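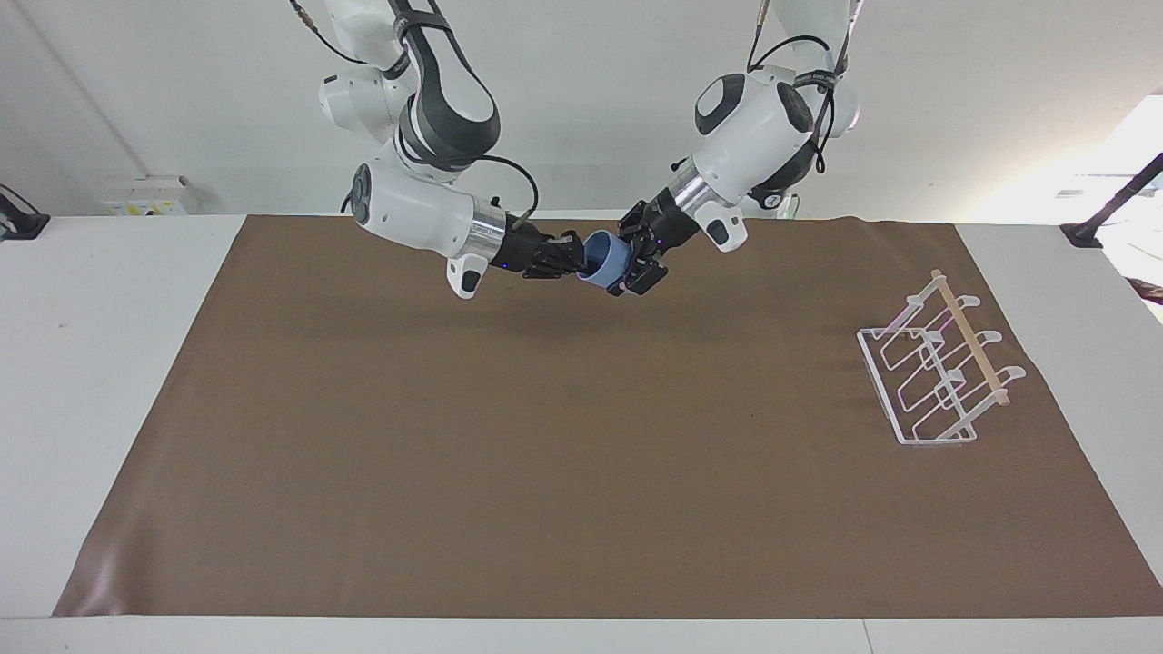

**Who will wash the cups when the robot station is opened?**

The same people as now. The station takes over the racking of cups after the wash, and the dish room staff keep the washing, the checking and everything with glass or knives.

# flilto-cups

Flilto is the two-arm racking project in the staff canteen of Nerkura. This repository holds the recorded cup episodes, the notes from the dish room, and the shift plan that was agreed in May. Last edit of the card: 26th May.

## Contents

| Folder | What is inside |
|---|---|
| `episodes/` | 557 episodes, one cup in each |
| `failed/` | 71 of the above, copied also here, with the reason written by the operator |
| `notes/` | comments of the dish room staff, in the language in which they were given |
| `shifts/` | old plan and new plan |

An episode begins when the first gripper closes on the cup and ends when the cup is released. In the handover episodes both grippers hold the cup for a moment, and this moment is labeled `both_hold`. Please do not cut it out when you make shorter clips. Mohit Singhal did so in an early version and the labels moved.

## Recording

The episodes were recorded on a training table with brown paper on top, not in the dish room. The floor there is wet and the steam disturbs the cameras. A model trained only on this data will therefore see a much cleaner place than the real one.

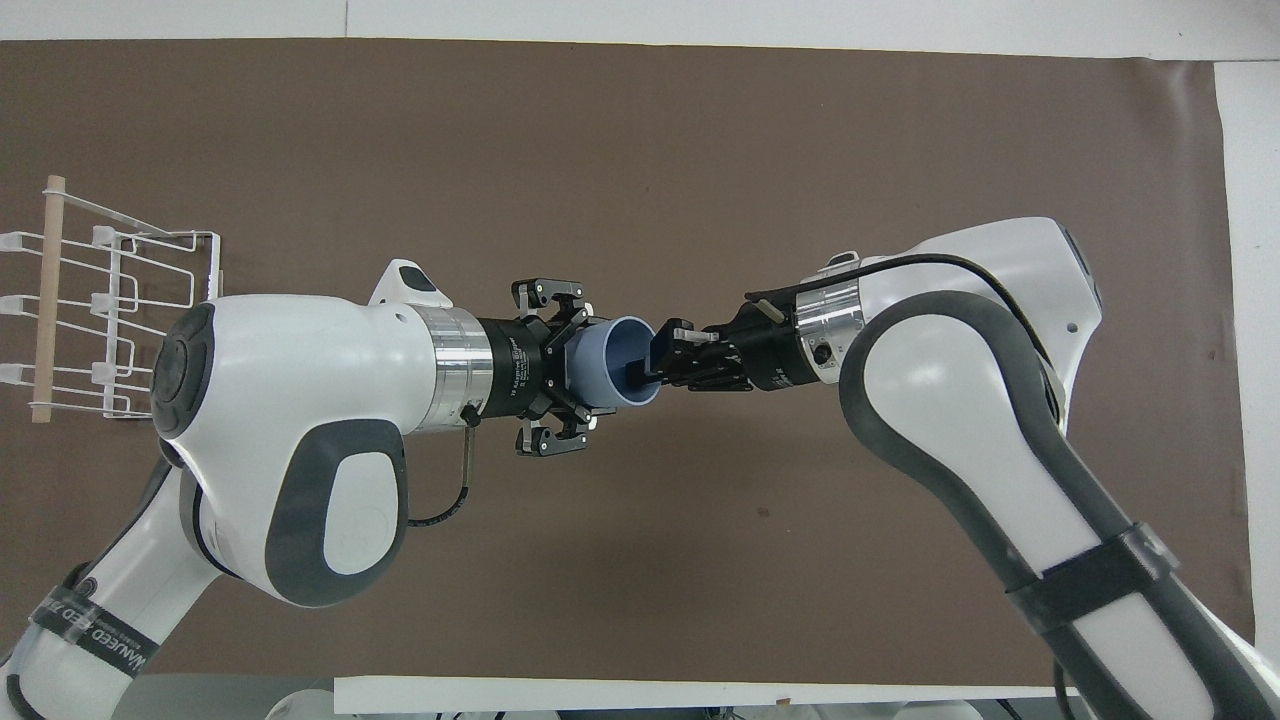
*Santoro Works, Kitchen Automation Team (contact: Solange Guerra)*

With the light blue cup, the fingers of one gripper go inside the mouth while the other gripper holds from the outside. The dish room did not like this at first. Morena Fontana asked that no finger touches the inside of a clean cup, and she is right for the final station. For now the inside grasp remains in the data with the tag `inner_grasp`, so that you can filter it.

## What changes for the staff

- Racking by hand was almost 100 minutes of each late shift. This time goes to checking and to an earlier closing of the line.
- Three persons are trained to stop and restart the arms. Italo Bianchini keeps the list.
- The hourly pay stays the same. The late shift becomes shorter, and two people have told us they would prefer to keep the hours. This is still open, see `shifts/open_points.md`.

## Known limits

1. Only empty cups. No plates, no bowls.
2. The reasons in `failed/` are short and sometimes only "slipped".
3. Rakon is the old name of the project and still appears in some file names. Ermanno Caruso will rename them in the next version.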